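Notes from the tooling corner: one clock to rule them all

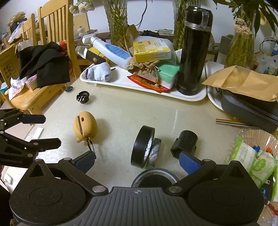
Black tape and silver tape between the blue finger pads, a small bird-shaped figure to the left, with the full tray behind.

Happy New Year, a bit late! I promised in the last issue that I'd write up the timestamp saga, so get a coffee.

For those who skipped that issue (I forgive you), Joser is our little recorder and playback tool. It takes the video from both hand-held grippers, the finger opening and the pose estimates, and writes them all into one log that the planner people can use. Simple enough on paper. Then in December Hatem Tahiri opened a log from the tidy-the-table set, scrubbed to a grasp on the tape roll and asked me why the left gripper was closing before it got there. I looked. It was closing before it got there. I said a rude word and canceled my afternoon.

I spent two days blaming the pose tracker. Our tabletops are pale and plain, and I've had trouble with that before, so I turned the feature threshold down, then up, then down again. Made no difference at all. The tracks were fine the whole time – the finger-width stream was being stamped when it arrived at the logger, while the video was stamped at capture. On a quiet machine you'd hardly notice. On a machine that is also compressing two video streams, the gap wandered all over the place, and the worst one I found was 186 milliseconds. That's plenty of time for a hand to move!

The fix is in Joser now. Every stream gets stamped at the source, and the logger keeps the arrival time in a separate field so you can see how late things were. There's also a new check that runs when you close a log. If any stream drifts more than 8 milliseconds against the video, it prints a warning with the name of the stream and the spot where it got bad. I wanted it to refuse the log completely, but Hatem talked me down, and he was right, a warning is enough for now.

Old logs can be repaired, mostly. I wrote a script that lines up the finger-width curve with the finger motion it finds in the video and shifts one to match the other. I ran it over 300 of the older logs and 40 of them came back with a low match score, so those are parked in their own folder until I've gone through them by eye. Please don't train on that folder. I'll know.

On the perception side, Alaoui (our segmentation branch, for the new folks) is getting a round of testing on messy tables, and I'm enjoying it more than I should. Clear plastic bags are still a pain. It likes to pick out the things inside the bag and forget the bag, which gives the planner a lovely grasp on something it can't reach. Two rolls of tape close together get merged into one blob more often than I'd like, too. Glass vases in the background I've given up on for this month – they're outside the work area, so I mask them and move on with my life.

Pirneo, the planner, hasn't changed apart from one small thing: it now reads the new timestamps directly, so you need to update both packages together. If you update only one you'll get an error about a missing field, and then you'll write to me, and I'll send you this paragraph.

Next up is a proper viewer for comparing both grippers side by side on the same timeline. I have a rough one running on my laptop and it's ugly but it works. If you're at the Gisirora desk this week, come by and have a go at it, and bring a log you don't trust.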